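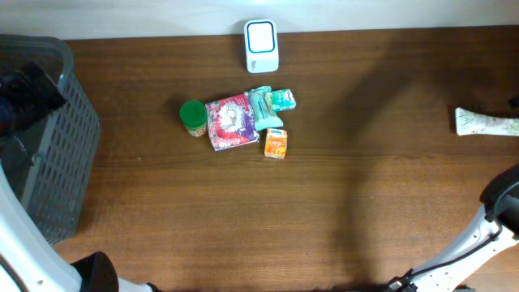

Villads Bisgaard says the cell is never really down, it just drifts, and that whoever takes this post should like drift. He has kept it going alone since March and is moving to the Ulau site, so Golter is looking for a cell technician at Broltside.

Post: Cell Technician (two-arm tabletop cell)
Hours: full time, early shift, start 7.30 am
Reports to: Bjartur Þórarinsdóttir, Cell Operations

The cell

One fixed wooden table, two arms, one fixed camera and a plastic basket. The work is the sorting and packing of small household goods: jars, wrapped packets, tissue packs and similar. Items are changed often. The control software is Wattimena, and all service records are kept in it.

Duties

Start of shift: home both arms, check the zero marks at each joint, run the 12-point touch test on the table and enter the result. An arm that fails the test is taken out of use until it has been re-zeroed.

Cables: inspect the runs along the links and at the joints for rubbing, flattening and loose ties. Re-route with enough slack for full travel. A cable with damaged outer cover is replaced, never taped.

Grippers: clean the fingers, check that they close evenly, replace worn pads. Pads are changed in pairs.

Fasteners: check link and joint screws with the torque driver every 60 running hours. Mark each screw after checking.

Camera: check the mount and repeat the calibration after any knock, any change of lens or any move of the table. Note the state of the room lighting when you do so. Arm shadows across the middle of the table have upset item detection before, and the lighting notes are the first thing we look at.

Basket: confirm its position against the stored value. Thin flexible wrappers tend to catch on slotted sides, so the release height needs resetting when the mix of items changes.

Faults: find the cause, repair on site where possible, write it up the same day. The fault log stands at almost 56 pages and the new technician will be expected to read it.

You will need

At least 2 years of hands-on work with small arms or similar machines. Safe isolation training. Ability to read a wiring diagram and crimp a connector properly. Basic scripting is useful but can be learnt here.

To apply

Send a CV and a one-page account of a fault you traced, including the wrong turnings, to Bjartur Þórarinsdóttir at Golter, Broltside. Interviews include a practical hour at the cell. Tools are provided; bring safety shoes.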